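News > Local > Community

Top Stories Local Business Schools Food Weather Contact

Free table-setting sessions fill up in one morning, second date set for April

Monday, February 19, 2024

All 70 places on the free table-setting and kitchen basics course run by Munavine were taken by lunchtime on the day booking opened, organizers said. A second round will run in April. Sign-up for that one isn't open yet.

The course is short. 3 evenings, no cooking. People learn to clear a surface, put out plates, portion vegetables and pack it all away again. It is aimed at anyone setting up a kitchen for the first time - students, people coming out of shared housing, a few recently retired.

Meirion Llewellyn, who put the program together, said he kept the kit small on purpose. A plate, a pepper, a white table.

"We had a long list at first. Glasses, napkins, four kinds of spoon," he said. "Got rid of most of it. If you can get the food onto the plate without knocking half of it on the floor your doing fine."
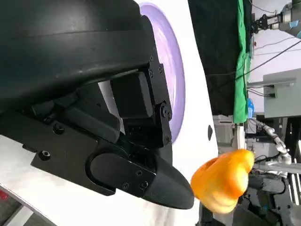
The orange bell pepper and the lavender disc on the white surface.

The plates come from Inano, a housewares shop that donated a box of them when it moved premises. Colors are mixed. Llewellyn said the colored ones get picked first every time, and that food is easier to see on a plain plate than on a patterned one, a point raised by an early group that included several people with poor eyesight.

Vegetables are supplied by Rawat, the grocer. Peppers mostly, plus onions and whatever is going cheap that week. Anything still good at the end of a session goes home with whoever wants it.

Eleri Kneath took the trial course last fall, in a group of 13. She had moved into her first apartment two weeks earlier and owned one pan.

"I thought it would be a bit silly," Kneath said. "Then I went home and cleared my counter for the first time since I got the keys. I still do it the way they showed us - big things out first, then the plate, then the food."

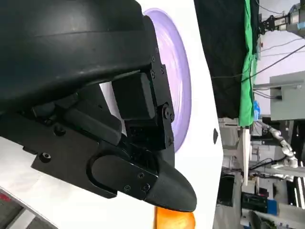
She has since signed up her brother for the April dates, or plans to as soon as the form is up.

Some complaints too. The trial sessions started at 5 p.m., which was too early for people coming from work, and parking was tight. Start time is now 6:30. Parking is the same.

Munavine said there is a waiting list for the current round and that 2 places have already come free. Those on the list will be called in order. No walk-ins, the room is to small.

Proretti is covering the cost of the printed handouts, which list what to buy first for a kitchen and what can wait. Copies will be left at the front desk for people who missed out on a place.

Dates for the April round will be posted once the room booking is confirmed.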